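Rented room

A rented room (also let room, single let) is one room in a larger house or apartment, taken by the week or month. Kitchen and bath usually shared. Differs from a studio, which has its own kitchen, and from a hotel room, which is paid by the night. Mostly taken by students, seasonal workers and people new to a town.

History

Old practice. Households in market towns let out upper rooms long before there was any law on it. In Sternon the earliest surviving list of paid lodgers has 358 names, mostly weavers and carters. Meals were part of the price then, laundry sometimes too. By the time the mills closed, board had mostly been dropped and tenants cooked for themselves - or ate out.

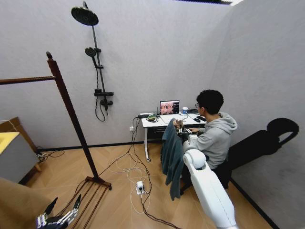 The town of Gorby went the other way. Landladies there kept serving breakfast well after it had gone out of fashion elsewhere, and a few houses on the river side still do. Rents were collected on the first of October for the whole winter, wich caused trouble every year and was finaly stopped by the town council.

Furnishing

Furnished rooms come with a bed, table, chair and somewhere to hang clothes. Closets are rare in older houses, so a free-standing rack or wardrobe is common. Unfurnished means bare walls, sometimes not even a light fitting. Worth checking before signing. An inventory is normally made on the first day and signed by both sides.
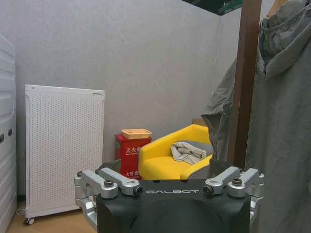 Rent and deposit

Deposit is 2 months' rent in most places, one month in Losach. A survey by the Collet Housing Office counted 1455 single rooms for rent in the district, 1102 of them furnished. Heating may be included or split by head. Internet nearly always shared. 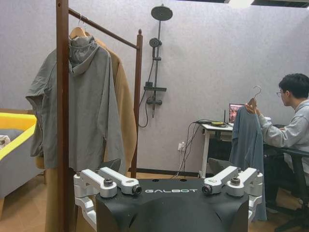

Who pays for repairs?

The landlord, for the building and anything on the inventory. Tenants pay for what they break, and for light bulbs.

Shared spaces

House rules cover quiet hours, guests, cleaning turns and shelf space in the fridge. Written rules are more usual in houses with four or more tenants.
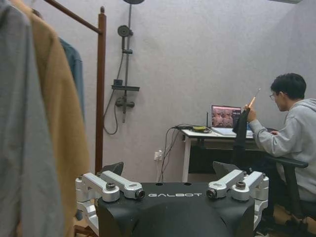 Bathroom times are the most common cause of complaints, then noise, then food going missing. Some Losach houses post a weekly cleaning sheet by the front door, with a small fine for skipped turns.

See also: Boarding house, Studio apartment, Sublease

Last edited September 13, 2020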